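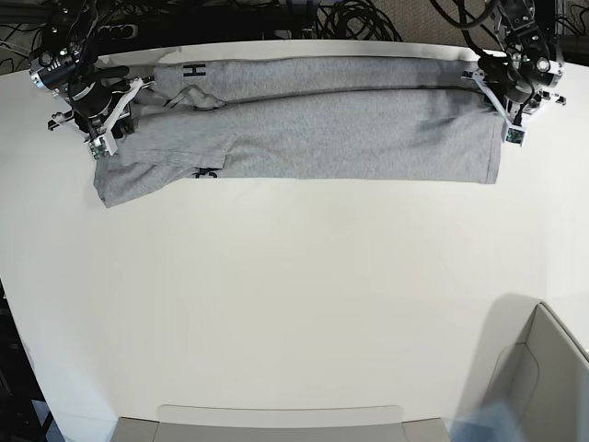
Bromstead lance ses ateliers de pliage : venez avec votre pile de linge !

Communiqué de presse, 28 avril 2025

Je vous écris de la petite équipe de Bromstead, et je vous préviens tout de suite : je vais vous parler de t-shirts. Beaucoup de t-shirts. Dès le mois de mai, nous ouvrons au public nos ateliers Votano, deux heures pour apprendre à plier son linge, le ranger et (c'est le but !) retrouver un haut propre le matin sans vider toute l'armoire.

L'idée traînait chez nous depuis l'hiver. Nous avions posé quelques questions aux clients de la boutique Jonitz, qui vend des paniers, des cintres et des boîtes de rangement, et 124 personnes ont répondu. Parmi elles, 73 nous ont avoué poser leurs t-shirts en tas sur une chaise. Je ne leur jette pas la pierre, ma chaise à moi ne sert plus à s'asseoir depuis longtemps.

Alors on a pris une grande table blanche, un t-shirt gris chiné à manches courtes, et on a recommencé le même geste jusqu'à en avoir assez. Le jersey est une matière un peu traître : on tire d'un côté, ça gondole de l'autre, et la manche finit toujours par dépasser quelque part. Nous avons gardé la méthode qui pardonne le plus, le pliage en bande : on rabat le t-shirt dans la longueur, on lisse du plat de la main, on rentre les manches, puis on replie la bande sur elle-même jusqu'à obtenir un petit paquet qui tient dans le tiroir.

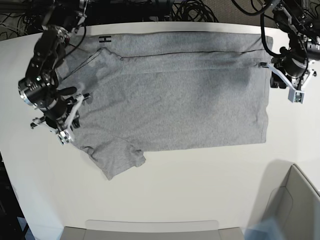
LES ATELIERS EN PRATIQUE

Le programme comprend 4 séances, à suivre ensemble ou séparément. La première est consacrée aux t-shirts, et croyez-moi, il y a de quoi faire ! Viennent ensuite les pulls et les sweats à capuche, puis le linge de maison, avec le fameux drap-housse que tout le monde me réclame. La dernière porte sur les tiroirs : comment les remplir, comment les trier, et ce qu'on fait des chaussettes dépareillées.

Tout se passe debout, autour de la table, en petits groupes. Apportez votre propre linge, propre et sec, même s'il est froissé. Un t-shirt à encolure un peu détendue est parfait pour s'entraîner, parce que c'est là que le tissu fait des bosses et qu'on apprend à le remettre droit.

Chaque participant repartira avec le carnet Nel, notre petit guide de pliage maison. Il est imprimé en gros caractères et se glisse facilement dans une porte de placard, j'ai testé.

Les inscriptions se font directement à la boutique Jonitz ou par le formulaire de contact du site Bromstead. Les journalistes qui souhaitent assister à une séance sont les bienvenus, il suffit de nous écrire par le même formulaire en précisant « presse » dans l'objet. Et prenez un t-shirt avec vous, on vous fera plier aussi !

Contact presse : l'équipe Bromstead, ateliers Votano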